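Getcombe Green Vegetable Set

README, release 3

Contents

This folder holds the notes and image files for the green vegetable part of the Getcombe kitchen collection. It covers short lengths of green vegetable placed on a round stainless steel plate, on a white table with a white curtain behind. The notes were written by Khairul Osman, who also keeps the file list.

There are 2345 images in the full release. Of these, 825 show a single piece on the steel, and 133 were set aside for checking labels. The checking images are in their own folder and should not be mixed back in.

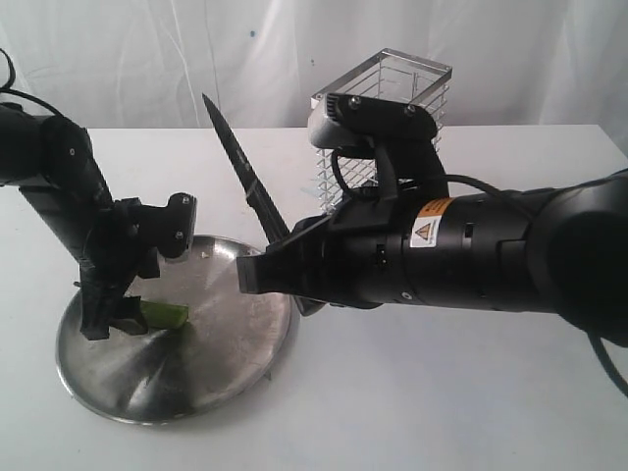
Vol. 2, No. 4, p. 17

Labels

Each piece is labeled "green vegetable, cut." We dropped the finer names in April. People who checked the labels could not agree on cucumber, celery or okra once a piece was short, and a wrong name is worse than a general one. If you need the finer names, the old label file is still in the archive folder, but it is no longer maintained.

A piece counts as cut if a pale face shows at one end. If only the skin shows, use "green vegetable, face hidden." Do not guess from the other images in the same group.

The dish is labeled "round steel dish" throughout. Earlier releases used both "plate" and "pan," which split the counts in two. The raised rim is part of the dish. Crumbs and small specks on the metal get the label "debris" only when they can be told apart from glare.

Known problems

Brushed steel throws bands of light from the center to the rim. In some images a bright band looks like a pale cut face, so check the outline before you accept a label. Shadows on the dish cause the opposite trouble and can swallow the darker end of a piece.

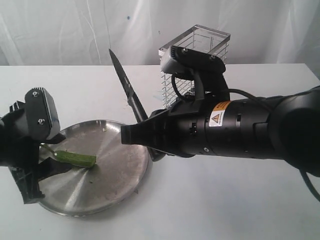
The curtain is easier to deal with. Its folds are soft and gray, and they rarely get mistaken for anything. There is a small blue speck on the cloth, left of the middle and near the top. Leave it unlabeled. It was labeled as debris in 200 images of the first release, and those labels have been removed.

File names

Names start with the group, then the item, then a running number. Groups named Balto and Châu use the same label list. The Vetside group has its own list and its own README.

Corrections

Send the file name and the label you think it should have. Put one correction on each line. Fixes go into the next release, and the change log lists them by file name.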